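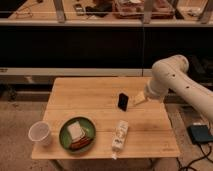

Table 2 at the Nulleck open day, arm side on the right.

Nulleck Open Day Table Recordings
README, version 5

What this is

Recordings from the table demonstration at the Winik workshop's open day in September. Visitors came through in small groups between 10 in the morning and 4 in the afternoon and watched a single robot arm work over a table laid with ordinary lunch things. We recorded all of it and are sharing the recordings with the people who asked for them on the day, and with anyone else who can use them.

The set holds 154 episodes. An episode starts when the operator presses record and ends when the arm is back at its rest position or the operator gives up on the attempt. Both kinds are kept. The longest episodes come from the early afternoon, when we slowed the arm down so that a school group could follow what it was doing.

The table

The layout stayed simple on purpose. There is a round green plate with a darker rim and food on it, a translucent plastic cup to the left of the plate, a white container lying on its side near the front edge, and a small black object on the right, nearest the gripper. The labels file calls these plate, cup, tube and block. "Block" is only a short name and says nothing about what the object is. If you are training anything that depends on object names, please map them to your own list first.

The container is called tube in all the labels, although two of our own annotators wanted bottle. We settled on one word and stuck to it.

Positions were not measured. The operator put things back by eye between episodes, so small differences from one episode to the next are real and should not be treated as noise in the camera.

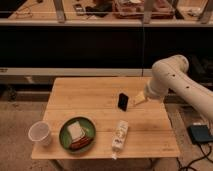
Files

episodes/ has one folder per episode, numbered from 001 to 154
labels.csv has the object names and the outcome for each episode
prompts.txt has the instructions read out to the operator, 35 in all
notes.txt is the operator's log, typed up afterwards with the spelling left alone
sheets/ has the printed sheets that were handed to visitors

Each episode folder contains a video from the fixed camera, the joint positions, and the gripper opening. Times are in seconds from the start of the episode. The video and the joint log were started by the same button press but run on separate clocks, and in the longer episodes they drift apart slightly. A script called align.py fixes most of this. Run it before you do anything else.

How the demonstration ran

A member of staff read out an instruction from the prompt list, usually one chosen by a visitor. The operator then drove the arm by hand controller. Nothing in this set was done by the arm on its own, and we said so at the start of each group. Several visitors asked for a go. We didn't allow it, so every episode is by one of our two trained operators, marked A and B in the labels.

The instructions are short: move the block next to the cup, point at the plate, pick up the tube. Some visitors made up their own wording, and where the operator went along with it the actual words are in notes.txt and the prompt number in labels.csv is left blank.

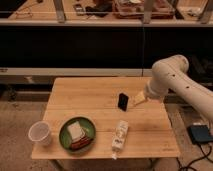

Outcomes are marked done, part or stopped. Done means the operator and the person reading the prompt both agreed the instruction had been carried out. Part is used when the arm reached the right object but didn't finish. Stopped covers everything else, including the times a group had to move on to the Korletey room next door. We haven't gone back over these marks, and a few are probably generous.

Annotation

After the open day we drew outlines around the four objects in a selection of still frames, 3,003 in total, using Rotex, our in-house labelling tool. The outlines were checked once by a second person. Frames where the gripper covers most of an object are marked "hidden" and have no outline for it. The food on the plate has no outline of its own – it counts as part of the plate.

Known problems

The light changes over the day, with softer shadows in the morning episodes.
Colours shift a little between recordings, mostly in the browns.
The print on the tube can't be read at this resolution, so don't use the set for text reading.
Cables on the floor to the right were sometimes picked up as objects by the automatic detector we tried first. Those labels have been removed, but check if you find an outline outside the table.
There is no sound. Visitors were talking throughout and we left it out.

Use

Free for teaching and research. Please keep this README with the files if you pass them on, and tell the Winik office if you find a wrong label. Corrections go into the next version, with the episode number listed in changes.txt.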